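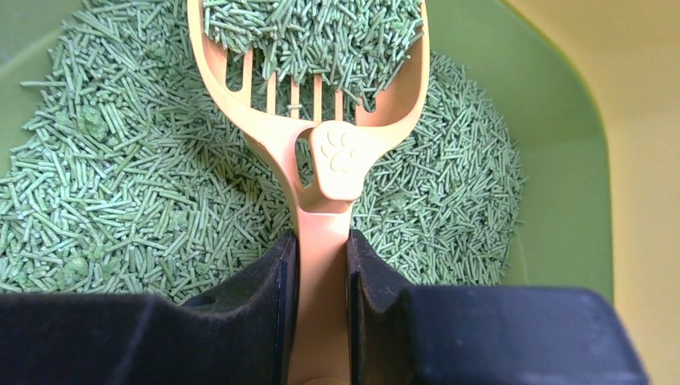 ## Gripper comparison, May update

To: Janaína Pacheco
From: Gilmar Tavares

Short one, bench time is tight this week.

**Where we are.** Both finger sets are now through the scoop task. Wikström pads first, then the Stovis ones. 456 trials logged, target was 500. Remainder by Saturday if the arm stays up.

**Holding the handle.** Pinch from both sides, low on the shaft, same as in the plan. Stovis pads hold better with a full head. Wikström slips a little when the load sits forward, scoop tips nose down and we lose pellets thru the slots. Josué wants to retry at higher force, I'd give him 80 trials for that and no more.

**Wrist camera.** Good view of the head and how much is in it. Scoop is peachy orange, litter is pale green, so segmentation is easy. Probably too easy. Duyên is asking for a scoop closer to the litter color, needs ordering.

**Problems**
- Pellet crumbs in the finger slides, cleaned twice
- Gutow controller dropped out 5 times, always on the lift. Log sent to Arlindo, no answer yet
- Force readings from the frist batch need rescaling

**Need from you:** ok on the second scoop, and a decision on spare pads before we start the tilt-and-dump runs.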